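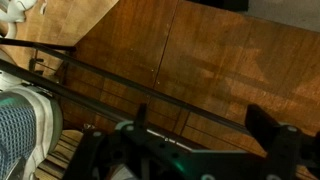 Svenja thinks I am closing too early. She told me so before I had my coat off, that the fingers start to come together while the wrist is still turning, and that if I keep teaching it that way the arm will learn to grab at the air next to the rod. I said I would watch for it. I watched for it all morning and she was right about maybe one in four.

Friday. Rod task again, the long black one on the wood top. The instruction sheet says approach from the side, line up, close, lift, hold, put back. I drive it with the hand controller and watch the wrist view on the small monitor. Looking at the arm directly is allowed but I do worse that way. On the monitor I can see where the rod sits between the fingers, and when I look up at the real thing I lose the angle and have to find it again.

The count at the start of the day was 626. Si-woo wants 1,094 before we train again. I asked where that number came from and he said it was what the last task had, the drawer one, and he wants to compare them fairly. In-ho said a round number would compare just as well. Si-woo did not answer that.

First hour was slow. The controller drifted, so every time I let go the arm crept a little to the left. I threw out 10 in a row. Geum-ok came over and did the reset from the Tuveso menu, the one under Service, which I always forget. Hold both triggers, wait for the second beep. I have written it on tape and stuck it to the desk.

After that it went better. A good one takes around 40 seconds if I don't rush. The part that takes the time is the last bit before closing. The rod is thin, and a shadow falls on the wood right next to it, dark on warm brown, and in the monitor I sometimes line up on the shadow. Lowering the desk lamp helped some. Then Woo-jin needed the lamp.

We had the argument about mistakes again at lunch. Woo-jin wants us to keep the demonstrations where I miss and then fix it, since the arm will miss too and ought to see how to get out of it. Si-woo wants clean ones only. Svenja said keep them in a separate folder and decide later, so that is what we are doing. I named the folder "recovered." By the end of the day it had a good many in it, most of them mine from before lunch.

In the afternoon I tried guiding the arm by hand for a while, motors loose, holding it above the wrist and walking it through. It is easier to get the angle right. It is harder on the shoulder, and my own arm keeps getting into the other camera's view, which Geum-ok says makes those useless for this set. I did it for practice anyway and then went back to the controller, and I think the practice carried over. My wrist turns were finished before I closed. I called Svenja over to look at 2 of them played back at half speed and she said fine.

Pimon called about the replacement finger pads. Next week, they say. The ones we have are worn smooth on one side and I compensate by squeezing harder, and I suppose the arm is learning that too. I put it in the log.

Stopped at six. My right thumb is sore at the base. Need to ask In-ho if he still has that strap. Also need to buy coffee, and call home about December.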